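Skorgate Reading Circle
Minutes of the August meeting, back room, 7.30 pm

Present: 6 members. Apologies were received from two more, one of whom sent notes.

1. Minutes of the last meeting
Agreed, though the claim that everyone "enjoyed" the submarine book was struck out.

2. Book under discussion: The Griltitz Crossing
An alternate history in which the canal at Griltitz is finished a century early and the war goes the other way. The cover promises meticulous research. Members doubted this. The railway timetable on page 80 has trains running before the line is built, and the general changes rank twice without comment. Two members thought the siege chapters were good. The rest wanted to know how an army of that size was being fed. 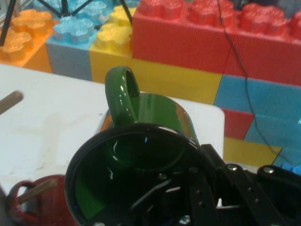 Was the ending felt to be earned?
Mostly it was thought rushed. The treaty is signed on page 198, the last page, by a character who had been left for dead in the marshes.

Score: 5 out of 10. One member asked for it to be lower.

3. Next book
Dronik, the first of a planned series from Değirmenci Press. The publisher calls it "unlike anything you have read". The meeting will see. Copies to be ordered singly until the discount is confirmed in writing.

4. Any other business
The proposal for a group blog was put off again.

Closed 9.10 pm.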